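Tirnamby Peel-and-Stick Wall Film: Long-Term Review

Removable wall film is sold mostly to renters, but I bought it for panels. I build and refinish small work surfaces, booth walls and drawer units, and I wanted a printed covering that could go onto a flat board, stay there for a year of ordinary use, and come off without taking the primer with it. Paint does the first two. Traditional paper does the first and very little else.

The product under review is the Tirnamby matte film in the standard roll. I have also used the Uveo textured film and the Shokri vinyl over the past few years, and I refer to both where the comparison is useful. All rolls were bought at retail price.

What is in the box

One roll, a felt-edged squeegee, a folded instruction sheet and a small swatch of the same print for adhesion testing. The squeegee is usable. The felt is glued on straight and did not shed. The instruction sheet covers walls only and assumes a second person to hold the top of the drop, so anyone covering loose boards on a bench can ignore most of it.

The roll is wound print side out. I prefer this to the Shokri, which is wound print side in and curls toward the adhesive as soon as the liner is off. The Tirnamby curls away from the work, so the leading edge can be tacked down without a second pair of hands.

The liner has a printed grid on the back. On my rolls the grid was square to the cut edge. I checked it with a framing square at both ends and in the middle, and there was no drift that I could measure. The Uveo grid drifts enough over a long cut that I stopped using it and went back to a straightedge.

Surface preparation

The film is thin and will telegraph anything under it. A sanding scratch from 80 grit is visible in raking light. I sanded my boards through to 220, wiped them with denatured alcohol, applied one coat of water-based primer and let it cure for a week before covering. The sheet says two days. I tried two days on a scrap and got small bubbles the next morning, most likely from the primer still giving off moisture. A week produced none.

Bare MDF is a poor base. The face holds the adhesive well enough, but the cut edges drink it, and any wrap onto an unsealed edge will lift. Seal the edges with thinned wood glue or two coats of primer. Melamine needs only a wipe. Powder-coated metal works if the coating is smooth, and does not work at all if it has the common orange-peel finish.

Application

On a flat board lying on a bench, the film is easy to handle. Peel back a hand's width of liner, fold it under, tack the edge, and pull the liner out from below while following with the squeegee. The adhesive has a low initial tack and can be lifted and reset for several minutes. I reset one piece 3 times with no visible stretch. After an hour or so it takes a deliberate pull.

Vertical work is slower. Gravity brings the loose part of the drop into contact before you want it, and once a fold has stuck to itself it is lost. I would not hang a full-height drop alone with this or any of the others.

Pattern matching depends on the print. Geometric prints show a seam error of a millimeter, and the repeat on the Tirnamby geometrics is not quite consistent from one roll to the next. Marbled and swirled prints are far more forgiving. The eye follows the bands and passes over the break, especially where the seam lands in a corner.
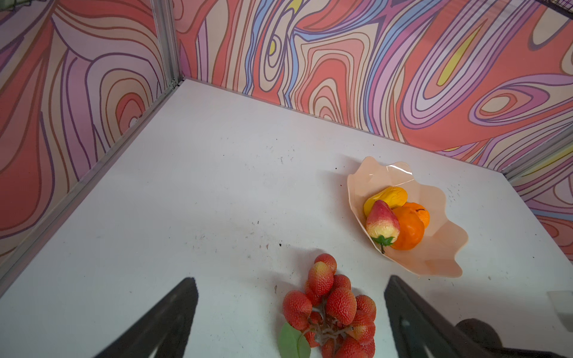 Swirl pattern on tall panels behind a white tabletop, with a metal post at the corner.

Corners deserve a separate note. Wrapping a single piece through an inside corner looks good on the first day and pulls into a radius within a month, leaving a hollow that punctures at the first knock. Cut each face separately and stop both pieces at the corner. If the corner is going to be covered by trim or an extrusion, stop a few millimeters short so that the trim does not pinch the edge and roll it up.

Cutting is clean with a fresh snap-off blade. The film dulls blades faster than its thickness suggests. I snap a segment after every long cut, and I go through a pack of 20 blades on a job that would use half that number with plain paper.

Color and finish

The matte surface has very little glare under overhead light, and this is the main reason to choose it over the Shokri, which reflects a strip light as a hard white line. The reds and pinks are printed strongly. Pale yellows are weaker and go slightly green under cool LEDs. Dark outlines are crisp at arm's length and break into a dot pattern when viewed from closer than a hand's length.

Color between rolls was consistent in the batch I bought together. A roll bought in April to finish the last panel was visibly warmer. Buy everything at once, and check the batch number on the core.

Wear

I do not recommend the film for horizontal surfaces. A test board on the bench was scuffed within days by nothing heavier than cardboard boxes, and the scuffs are burnished into the matte layer and will not wipe off. The Uveo is better here, since its texture hides the marks, but it holds dirt.

On vertical faces the results are good. Pencil comes off with a damp cloth. Permanent marker comes off with alcohol, along with a trace of the finish. Masking tape left on overnight lifted cleanly. Packing tape did not, and took a strip of color with it.

For abrasion I used a damp cotton pad under a fixed weight. The finish showed a polished patch after 200 strokes and the print began to thin at 500. The Shokri reached 500 with no loss of color. Neither figure matters much on a wall, but it would on a cabinet door beside a handle.

Heat is a limit. A board left against a sunny window grew a row of blisters along the top edge. They went down when pressed and came back the following afternoon.

Removal

Yevhen Hladun, who shares my shop, pulled the oldest panel for me while I timed it. Warmed with a hair dryer on low and drawn back at a shallow angle, the film came off in one piece and left a faint tack that wiped away with citrus cleaner. Pulled cold, it tore twice and left adhesive in patches. The primer stayed put in both cases. On unprimed drywall I would expect paper damage, and I would not believe any maker who promised otherwise.

Alternatives

The Flosuta printed laminate sheet is the better choice if the covering is meant to be permanent. It costs more, needs contact cement and allows no repositioning, but it will stand up to a benchtop. The Shokri vinyl suits damp rooms. The Uveo suits rough walls — its texture covers shallow defects that the Tirnamby would show.

Rating

Application: very good on flat boards, fair on walls.
Print quality: good, with weak yellows.
Durability: good on vertical faces, poor on horizontal.
Removal: very good with heat.
Value: good if all rolls come from one batch.

I have ordered it again for the next set of panels, in the same matte finish, with one spare roll.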